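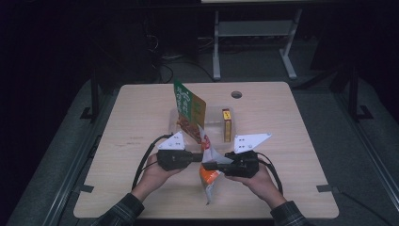
The part of Ornura I liked most is the part that sounds dullest: how it decides which bits of a human demonstration are worth learning from. If you haven't met it, Ornura is a training recipe for two-handed robot work, taught by people holding a pair of hand-held grippers. You wear a camera at head height, do the job yourself, and the software turns your sessions into something a robot can imitate. Soft packaging is where I wanted to test it, because packets fold and twist the moment you take hold of them. The white and orange pouch between my two grippers is a fair example, hanging there all crumpled with its lower end twisted, and it's a completely different sort of problem from the little yellow box standing in the clear tray behind it.

I've had two goes at this kind of thing before, both with Skandik, and both times I ended up with a robot that was lovely with boxes and hopeless with anything floppy. So I came to Ornura in a suspicious mood, and I've come away delighted.

## What it does differently

Most imitation methods treat every moment of a demonstration as equally useful. Ornura doesn't. It goes through each session and gives extra weight to the stretches where both grippers hold the same object, then less to the long reaches in between. The paper (Roya Mahmoudi is first author, and it's a very readable one) calls these stretches "shared holds". Once you've seen the idea you can't stop spotting them. Passing a packet from left to right is a shared hold. So is pulling a pouch straight before you put it down!

The second trick is that it learns from the left and right grippers as a pair. If the left one lets a corner sag, the right one's next move is learned together with that sag. I was ready to call this a small detail, but switching it off in the settings file hurt my results more than anything else I tried.

## My results

I recorded 483 demonstrations of packing mixed groceries into a tray, then trained two models on exactly the same data – one with the shared-hold weighting, one without. Each got 40 attempts on the robot, with the packets laid out the same way for both.

| | Boxes and stiff packets | Soft pouches |
|---|---|---|
| Plain training | 18 of 20 | 7 of 20 |
| Ornura weighting | 18 of 20 | 15 of 20 |

I ran the pouch half with a friend scoring, as I didn't trust myself to be fair by then. Look at the first column too: no change at all on boxes, which makes me believe the second column more. The gain turns up where the method says it should.

The failures were interesting as well. Plain training mostly lost the pouch during the handover, with one gripper opening too early. Ornura's misses came later, usually a pouch laid across the rim of the tray.

## Things that bothered me

- Setup took me most of an afternoon. The calibration page assumes you already know what a good result looks like, and I didn't.
- It needs plenty of sessions. The authors used 3,278 for their main model, and with my much smaller pile I had to leave training running far longer than the defaults.
- The cables. My grippers are both wired, and a loop that catches on your wrist halfway through a handover spoils the take. Tape yours along the forearm before you start.
- Spotting shared holds goes wrong if the grippers touch each other with nothing between them. I had to throw out a handful of sessions by hand.

The Farahani viewer that comes with it is a joy, though. You scrub along a session and the shared holds light up in a strip underneath, so a bad take shows itself in seconds – I'd use the viewer even if I dropped the rest.

## Would I use it again?

Yes, and I already am. If your work is all rigid parts in fixed places, I don't think you'd notice any difference, and Putevus is quicker to install. For bags, sachets and anything else that flops about, this is the best thing I've tried. I'm moving on to net bags of onions next, and a bigger set of results should be up by March.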